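Purkham dog owners told to get a lead, and keep it under two metres

Purkham's dogs have been put on notice. From September, any dog walked in the town's riverside park will have to be on a lead no longer than two metres, under an order the council passed last night by a single vote.

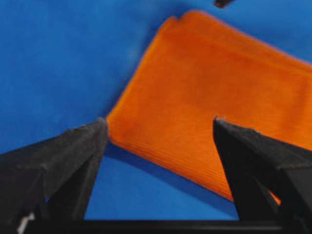
The order covers the whole park, including the long meadow at the Prarkard end, where dogs have run loose for as long as anyone on the council can remember. Owners who ignore it face a fixed penalty of 200 pounds, or 400 if they argue about it in court and lose.

Councillor Simão Godinho, who proposed the measure, said it followed 14 complaints last year. Pressed for details, he confirmed that nine concerned stolen picnics and one was about a goose. No bites were reported, although he felt this was "largely down to luck".

Glória Leitão, a behaviourist who runs training classes in the town, told the meeting that a short lead was a fine thing beside a road and a poor substitute for exercise. "A young collie that never gets to run will find itself another job," she said. "Usually it's your skirting boards."

She asked for off-lead hours before nine in the morning, an idea that won warm praise from all sides and was then voted down.

Extendable leads are banned too, unless locked at two metres. Wardens will carry tape measures. Assistance dogs are exempt, as are working sheepdogs, of which Purkham has none.

Erasto Mfinanga, who walks two elderly greyhounds in the meadow, said he would comply but doubted the dogs would notice. "They did 20 yards on Christmas morning and had to lie down," he said.

The council will review the order after a year. Objections must be made in writing by 20th February – on the paper form, which the town hall hopes to have back from the printers shortly.

Contact the newsdesk | © Purkham news pages | Back to top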